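Buscar en esta revista Buscar Búsqueda avanzada

3.2. El veteado como indicio de calidad: revisión de un supuesto

Buena parte de la literatura comercial sobre tableros de madera maciza laminada da por sentado que el comprador distingue una superficie buena de una mediocre por la regularidad del veteado. El supuesto se repite en catálogos, en manuales de venta y, con menos excusa, en trabajos académicos que citan esos mismos catálogos. Conviene preguntarse de dónde sale. En la revisión que hicimos para este artículo solo encontramos tres estudios que lo sometieran a prueba, y en dos de ellos los participantes evaluaban muestras de catálogo, sin tocar un mueble en ningún momento.

Honorato (Everaldo Honorato, comunicación personal) sostiene que la preferencia por el tono uniforme es un efecto del muestrario: quien ve veinte rectángulos juntos aprende a fijarse en las diferencias entre ellos, y luego se le pregunta por esas diferencias. La objeción nos parece seria. El cuestionario Trevaskis, que sigue siendo el más usado en este campo, presenta las muestras exactamente de ese modo y pide ordenarlas de mejor a peor. Que el resultado sea un orden no demuestra que el orden existiera antes de preguntar.

A ello se añade un problema de vocabulario. El término «tablero de carnicero» se aplica hoy a cualquier superficie de listones visibles, con independencia de la orientación de la fibra, del grosor o del adhesivo. La variación de tono entre listones contiguos, que la clasificación de Drusbridge penaliza a partir de su categoría 2, es corriente en mesas en uso (figura 3).

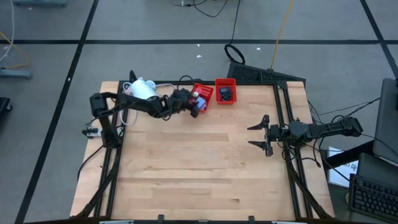 Figura 3. Tablero de listones con variación de tono entre pálido, miel y marrón algo más oscuro, y algunas vetas oscuras.

Según una lectura estricta de esa clasificación, las vetas oscuras bastarían para rebajar de categoría una pieza. No hemos hallado ningún argumento técnico que lo justifique. La norma interna de Cetach, redactada para encimeras, admite esas vetas sin restricción siempre que no coincidan con una fisura, y nos resulta difícil entender por qué una mesa debería ser juzgada con mayor severidad que una encimera.

Nuestra propia encuesta, con 35 participantes, tampoco autoriza conclusiones firmes. La muestra es pequeña, se reclutó en un solo establecimiento (Clando) y durante el mes de septiembre, cuando la tienda tenía rebajada precisamente la gama de tono uniforme. Quienes prefirieron esa gama pudieron hacerlo por el precio. Al preguntarles por el motivo, varios mencionaron la «limpieza» de la superficie, palabra que no figuraba en el cuestionario y que nadie ha definido de manera satisfactoria en los trabajos revisados.

Mantenemos, por tanto, la variable «regularidad del veteado» en el análisis de la sección 4, pero sin atribuirle valor predictivo. Su presencia responde a la necesidad de comparar nuestros datos con los anteriores, cuya solidez, como se ha visto, es discutible.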